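Home | Programs | Reports | Funding | Contact

Progress report: Shared Utensil Sorting and Storage, second period
Prepared for Tellia by Euan Halliday
Aug 12, 2024

This report covers the work done since the first payment was received. The first report dealt with the purchase of stock and the move out of the old store. This one deals with sorting, containers and labels, and with what we learned from trying the layout with real cutlery.

Background

The project keeps a lending stock of tableware for the community kitchens at Vornier and Diekmann. Before the grant, the stock was kept in deep cardboard cartons. Forks, spoons and serving pieces went back into whichever carton had room, and kitchens often had to borrow twice to get one full set. The grant pays for containers, shelving, labels and a part-time coordinator. Friederike Haberkorn has filled that post since the start of the period and works 30 hours a month.

Work completed

The full stock has now been checked. We hold 800 pieces of cutlery that are fit to lend. Another 35 were bent, badly scratched or had cracked handles, and these have been taken out. The cracked ones were nearly all from one older set bought secondhand, and we will not buy from that source again.

Shelving is up on two walls of the new store. The third wall was meant to have shelves as well, but the plaster there is soft and the fixings would not hold. We have used that wall for hooks and for the loan sheets. The shelf boards left over are stacked under the window and can be used if the wall is repaired.

Labels are printed for every shelf. Bin labels are still to do. The first batch peeled off after washing, so we have ordered a different kind from Iteck and are waiting for delivery.

Choice of containers

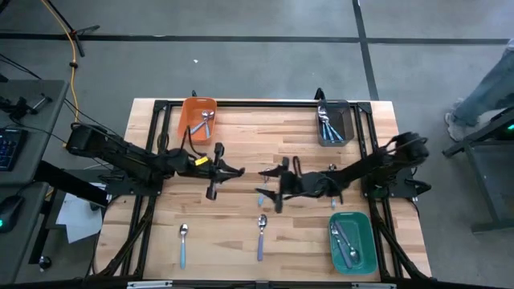
Open plastic bins were chosen over lidded boxes after both were tried with the Diekmann kitchen. The lids were slow to get off and two went missing in the first week. With open bins, people can see what belongs where before they put anything down. An orange bin with a couple of spoons in it, blue handles and all, reads as the spoon bin from across a workbench, even with no label on it. We plan to keep orange for spoons throughout the store. Darker bins will take forks and knives, and serving pieces will go in the long trays we already had.

The bins cost less than the boxes in the original budget. The difference is 200 dollars. We would like to move this amount to the label line, which is going to run over. Friederike has sent the revised budget page separately -- please let us know if you need it in another format.

Sorting method

The first method was to sort everything by set. It looked tidy on the shelf but did not match how the kitchens borrow. They ask for spoons for a soup lunch or forks for a dinner, and only now and then for a complete set. We have changed to sorting by type first and by handle color second. Plain metal pieces go together in one bin for each type.

Returned items are spread out on a table before they go back into the bins. Each piece is turned over and checked, then put away. This takes longer than tipping a bag straight into a bin, but it is how most of the damaged pieces were found. Teaspoons are still the main problem. They slide under larger spoons and get put away with them, and we end up picking them out later.

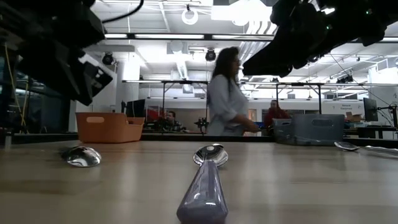 We have tried giving teaspoons a smaller bin of their own next to the main spoon bin. So far this works better at Vornier than at Diekmann, where the return table is narrow and there is only room for two bins side by side. Diekmann has asked for a wall rack, and we are getting a price.

Friederike has also written a one-page guide to returns. It says what to check for, which bin each type goes in, and what to do with a damaged piece. Both kitchens have copies. Diekmann asked for larger print and a second copy by the sink, and these have been supplied.

Delays

The work is behind the plan in two places. Bin labels should have been finished by now and depend on the Iteck delivery. The loan record is still on paper. We had meant to move it to a spreadsheet during this period, but checking the stock took more hours than we allowed for. Friederike will start on it once the labels are done.

Next period

- Fit bin labels and replace the temporary tape
- Move the loan record to a spreadsheet
- Get a price for the Diekmann wall rack
- Buy replacement teaspoons in one pattern
- Ask Vornier whether the third wall can be repaired

We do not expect to need more than the agreed grant. If the wall rack comes in high we will write to you before ordering it. Receipts for the bins and shelving are held in the project office, and copies can be sent on request.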